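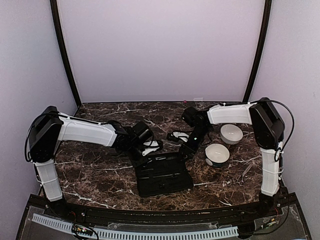
Glossy dark brown marble pattern with white and tan veining, pale lavender walls.

Jarnar Surface Care Kit for High-Gloss Tops: Review

February
By Ateş

Search Gomville reviews Go

The Jarnar kit is sold for polished stone, lacquer, glass and high-gloss laminate. It consists of a trigger bottle of cleaner, a smaller bottle of finishing polish, two cloths and a plastic scraper with a rounded blade. Boxed weight on my kitchen scale was 837 grams, most of it liquid. I used the kit through the winter on a lacquered sideboard, a black glass desk, a polished granite counter and a gloss laminate kitchen table.

Dark glossy tops are the hard case for any cleaner. A matte surface scatters light and hides residue. A gloss surface reflects a window or a ceiling fixture as a sharp image, and any film left by the cleaner breaks up that image. Veined patterns are more forgiving when viewed from directly overhead but show the same streaks at a low angle. All of my checks were made at a low angle with a desk lamp at the far side of the top.

Cleaner

The cleaner is a thin liquid with a mild alcohol smell. The trigger gives a fine, wide spray with no drips on the first pull, though the nozzle has to be turned past a stiff stop to open it and it is easy to think it is broken. On glass and granite it lifted fingerprints and dried tea in one pass. Cooking oil needed two passes, the second with a clean part of the cloth. Candle wax did not respond to the liquid at all and had to be taken off with the scraper first.

Drying time is short. In a heated room the liquid flashes off before a large area can be wiped, and the part that dries untouched leaves a faint tide line. Working in sections the width of a forearm solved this. The label suggests spraying the whole top, and I would ignore that on anything larger than a nightstand.

On lacquer I sprayed the cloth instead of the surface. The instructions mention this in small print under the fold of the leaflet, where it is easily missed. It should be on the bottle.

Polish

The finishing polish is a milky liquid that goes on with one cloth and is buffed with the other. It adds slip and a small amount of depth to a dull top. On the sideboard, which has several years of fine circular scratches, it reduced their visibility under the lamp for a week or so, after which they looked the same as before. It is a filler and does not remove material. The package copy says "restores," which I consider generous.

On glass the polish is a mistake. It left a haze that took three applications of the cleaner to clear. The leaflet lists glass as suitable for the cleaner and says nothing either way about the polish.

On laminate it worked well in a thin coat. A heavy coat attracted dust along the edge nearest the window and felt slightly greasy under a bare wrist. Two drops for a section were enough.

Cloths

Both cloths are short-pile with heat-cut edges and no stitched border. That is the right choice for gloss, as stitched borders can be stiff enough to mark soft lacquer. The maker rates them for 200 washes. I have not come near that number and cannot comment on it. After the first wash they shed a little blue lint, which showed clearly on the dark tops and stopped after the second wash. Wash them before first use, without fabric softener.

The two cloths are the same color and size. One is meant for cleaner and one for polish, and mixing them defeats the purpose of having both. I marked a corner of the polish cloth with a laundry pen.

Scraper

The scraper is a good tool. The blade is flexible enough to lie flat and the corners are rounded. It removed wax, label adhesive and a strip of old tape from the laminate with no marks that I could find. It should still be kept off lacquer, and any grit on the surface should be rinsed away before it is used. The handle has a hanging hole too small for an ordinary hook.

Compared with Skoltell

I kept a bottle of Skoltell Gloss on hand for side-by-side use. Skoltell dries more slowly and is easier on a large table, with fewer tide lines. It is weaker on oil and has a strong citrus scent that stays in a closed room into the evening. Skoltell comes with no cloth and no scraper. For a desk or a sideboard I prefer the Jarnar cleaner. For a dining table I would reach for Skoltell.

Refills

Cleaner refills are $11 and come in a pouch with a narrow spout that fits the bottle neck properly. The polish has no refill, so a replacement means buying a full bottle. At the rate I used it, the cleaner will run out long before the polish does.

Verdict

Worth buying for the cleaner and the scraper. The polish has a narrow use on laminate and worn lacquer and can be left in the box otherwise. Better labeling would have prevented most of the trouble I had. I would like to see the cleaner and cloths offered as a smaller set at a lower price.

Rating: 7 out of 10

Contact Gomville | Copyright Gomville, all rights reserved | Back to top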